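The Long Way Around a Lemon

My grandmother kept her lemons in the kitchen window, lined up along the sill like birds on a wire, and she would no more have put one in the refrigerator than she would have served coffee in a shoe. I thought of her often last November, which I spent in Moura, a hill town where the lemon season starts early and where everybody you meet has an opinion on what you ought to be doing with the fruit.

I had gone there to stay with Patricio Zapata, who grows lemons on 11 acres of terraced ground that his family has held on to through frost, debt and one very bad decade for citrus prices. He is a big, slow-talking man who likes company while he works, and by seven in the morning we were usually out among the trees with a thermos between us. You don't pull a lemon, he told me on the first day, after I had pulled several. You clip the stem close and leave the little green button on top, and the fruit will keep for weeks longer.

He grows two kinds. The Nalenora is the one the town is proud of, thin-skinned and so full of juice that it feels heavy for its size, with a flowery smell that stays on your hands through lunch. The other is an old knobby variety the locals call Tido, mostly rind and pith, which visitors tend to pass over at the market and which the cooks of Moura go home with by the sackful.

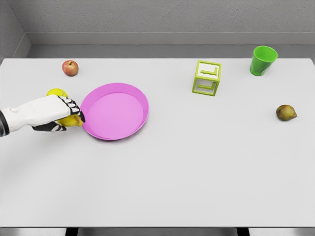 I came around to the Tido slowly, I'll admit. Patricio's sister-in-law slices it paper thin, pith and all, and dresses it with salt, olive oil and a good fistful of mint, and the first time she set it in front of me I ate it out of politeness. By the end of the week I was asking for it – and scraping the bowl, too! The pith is sweet in a quiet sort of way, a bit like cucumber, and it takes up the salt beautifully.

Then there are the preserved ones. The recipe hardly counts as a recipe: cut five lemons nearly through in quarters, pack them with coarse salt, press them into a jar until the juice rises over the top, and put the jar somewhere dark for four weeks. Patricio says six is better and his neighbors say he is showing off. Chopped fine, the rind goes into lentils, into roast chicken, into a potato salad I have now made so many times that my husband has begun to ask, very gently, about other salads.

On my last evening we walked down to Tukex, the little bar by the bus stop, where they put a strip of Nalenora peel in everything from the vermouth to the tea. Patricio was worrying about the wind, as growers do, and wondering whether to replant the lowest terrace or let it go to grass for a year. He hadn't made up his mind when the bus came. He handed me up a paper bag through the door, buttons still on every one, and I held it on my lap all the way to the coast.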